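Ostéopathe ou kiné pour un lombago qui revient ?

Question posée par Damian Wyss le 28/01/2020
Rubrique : Dos et articulations

Bonjour,

J'ai 40 ans, je travaille au dépôt de Drostlow et je me suis bloqué le bas du dos pour la deuxième fois depuis le mois d'août.
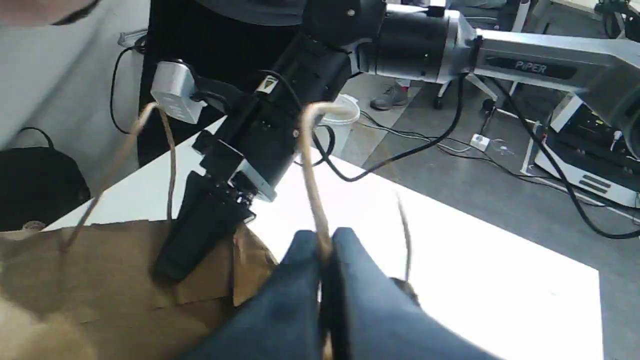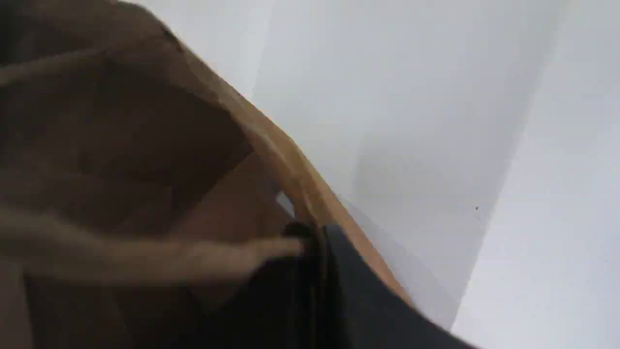
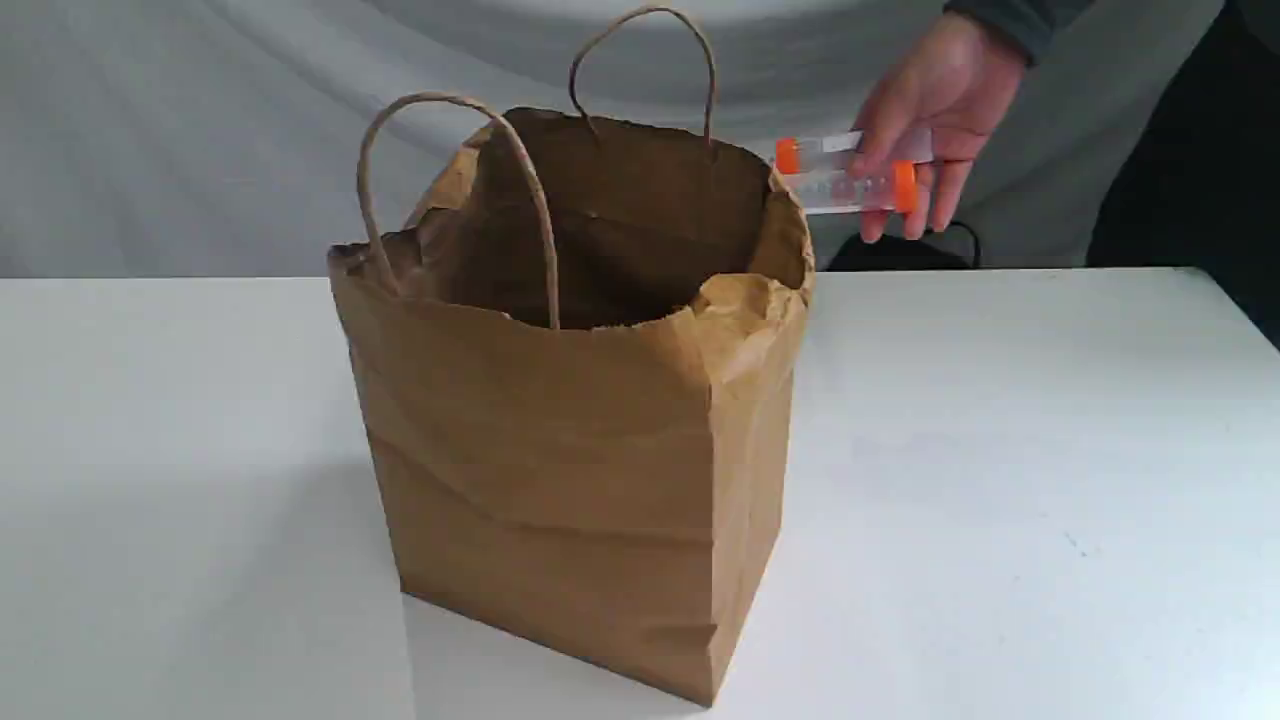
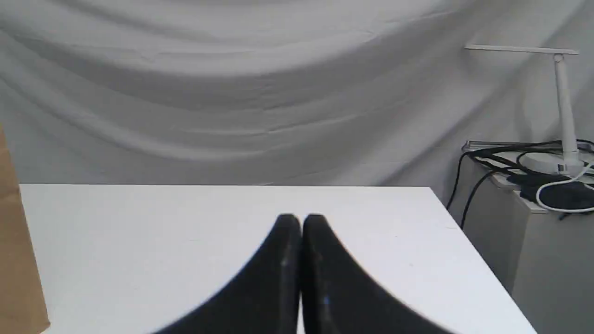 La première fois, mon médecin m'a donné des anti-inflammatoires et tout est rentré dans l'ordre en une semaine. Cette fois la douleur est plus à droite, elle descend un peu dans la fesse mais pas dans la jambe. Le matin j'ai du mal à mettre mes chaussettes, ensuite ça se détend et ça revient en fin de journée. Pas de fièvre, pas de fourmillements.

Un collègue me conseille son ostéopathe, au cabinet Steiner. Ma femme pense qu'il vaut mieux demander une ordonnance pour de la physiothérapie. J'ai une complémentaire Platum qui rembourse les médecines douces jusqu'à 300 francs par an, avec une franchise que je n'ai pas encore entamée.

Mes questions :
Est-ce que l'ostéopathe peut me prendre sans passer par le médecin ?
Combien de séances faut-il compter avant de savoir si ça marche ?
Est-ce que je peux continuer à travailler entre-temps ? Je porte des charges tous les jours, rien d'énorme, mais souvent.

Merci d'avance.

2 réponses

Réponse de Verena Hubmann
Meilleure réponse

Bonjour Damian,

J'ai été assistante dans un cabinet de physiothérapie et j'ai eu le même problème que vous, donc je réponds avec les deux casquettes. Je ne suis pas médecin.

Pour l'ostéopathe, vous pouvez prendre rendez-vous directement. En revanche, regardez bien vos conditions chez Platum avant d'y aller. Beaucoup de complémentaires ne remboursent que si le thérapeute figure sur leur liste. Appelez-les avec le nom exact de la personne, le nom du cabinet ne suffit pas toujours, plusieurs praticiens peuvent travailler à la même adresse avec des agréments différents. Demandez une confirmation par mail.

Pour la physiothérapie, il faut une ordonnance si vous voulez que l'assurance de base participe. Votre franchise s'applique. Si elle est à 300 vous y serez vite, si vous avez choisi 1000 ou plus, vous paierez sans doute la première série de votre poche. Faites le calcul avant de choisir.

Sur le nombre de séances, chez l'ostéopathe on m'avait dit de revenir une fois ou deux et d'arrêter si je ne sentais aucune différence. J'ai trouvé ça correct. Méfiez-vous d'un praticien qui vous vend d'entrée un abonnement. En physio c'est plus long, et une bonne partie du résultat dépend des exercices qu'on fait à la maison. Dans mon cas la manipulation m'a soulagée quelques jours, et ce sont les exercices qui ont espacé les crises. Je les fais encore, dix minutes le matin, sur le tapis.

Pour le travail, parlez-en au médecin. Rester couché n'est en général pas conseillé, mais porter des charges en pleine crise non plus. Il peut faire un certificat qui limite le port de charges sans vous arrêter complètement. Mon employeur l'avait accepté sans discuter.

Si vous perdez de la force dans une jambe, si vous ne sentez plus bien la zone entre les cuisses ou si vous avez du mal à uriner, allez aux urgences le jour même. C'est rare mais il faut le savoir.

Commentaire de Damian Wyss
Merci beaucoup, très clair. J'ai appelé Platum : une seule personne du cabinet Steiner est sur leur liste et ce n'est pas celle de mon collègue. Je prends d'abord rendez-vous chez le médecin.

Réponse de Santosh Solanki

Moi c'est une ceinture lombaire qui m'a aidé, une Tuvix, achetée en pharmacie. Je la mets pour le travail et je l'enlève le soir. Et de la chaleur, une bouillotte 20 minutes. Jamais vu d'ostéo de ma vie et le dos va bien. Après chacun son dos.

Commentaire de Gion Nägeli
La ceinture d'accord pour quelques jours, mais ma physio m'a dit de ne pas la garder des mois. À demander au médecin aussi.

Commentaire de Santosh Solanki
Je la mets depuis deux ans, pas de souci.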